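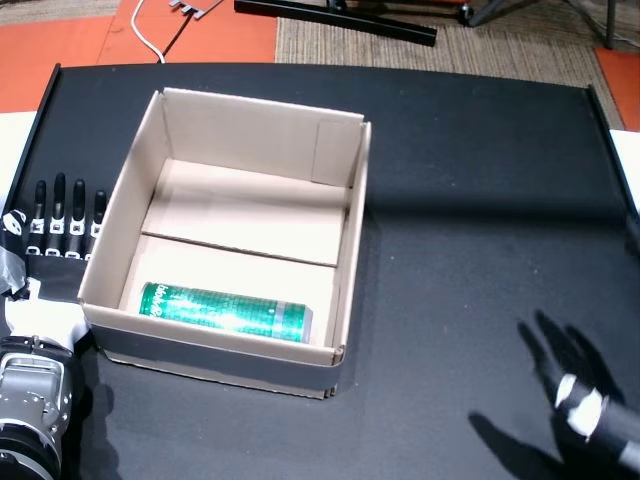
4. Connecting the Jurkura thermostat to the boiler

4.1 Before you start

Turn off power to the boiler at the breaker panel and confirm with a voltage tester at the boiler terminals. The thermostat runs on low voltage. The boiler control board does not.

CAUTION: Do not connect line voltage to terminals R, W or C. Doing so destroys the thermostat and voids the warranty.

Mount the wall plate on an interior wall, 62 inches above the floor, out of direct sunlight and away from supply pipes. Seal the cable hole behind the plate. Drafts from an open hole give false readings.

4.2 Wiring

1. Strip 1/4 inch of insulation from each conductor.
2. Connect R to R and W to W.
3. Connect C to the common terminal on the transformer. Older Gandum boilers label this terminal "24V COM".
4. Tug each wire gently. No bare copper should show outside the terminal.
5. Snap the thermostat onto the wall plate, top edge first.
6. Restore power. The display shows the firmware version, then the room temperature.

Note: If the display stays blank, check the C wire at both ends before replacing the fuse.

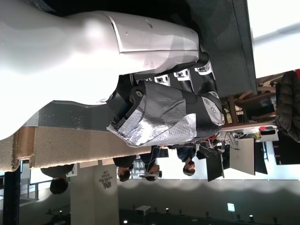

Can the thermostat run on batteries if there is no C wire?
Two AA alkaline cells will power the display and the heat relay. Wireless scheduling is disabled in battery mode, and the low-battery symbol appears when the cells need replacing.

4.3 Installer menu

1. Hold MENU and the down arrow until code 73 appears.
2. Enter the system type: 1 for hot water radiators, 2 for radiant floor.
3. Set the maximum room temperature. The factory setting is 80 °F.
4. Press MENU to save. The menu closes without saving after two minutes of no input.

CAUTION: With radiant floor systems, install the floor sensor before selecting type 2. Without it the thermostat reports fault 199 and holds the relay open.

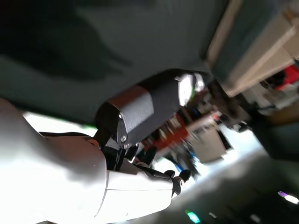
4.4 Test run

1. Set the target temperature five degrees above room temperature.
2. Listen for the relay click. The flame symbol should appear on the display.
3. Confirm that the boiler fires and the circulator starts.
4. Return the target to its normal setting and record the system type on the label inside the cover.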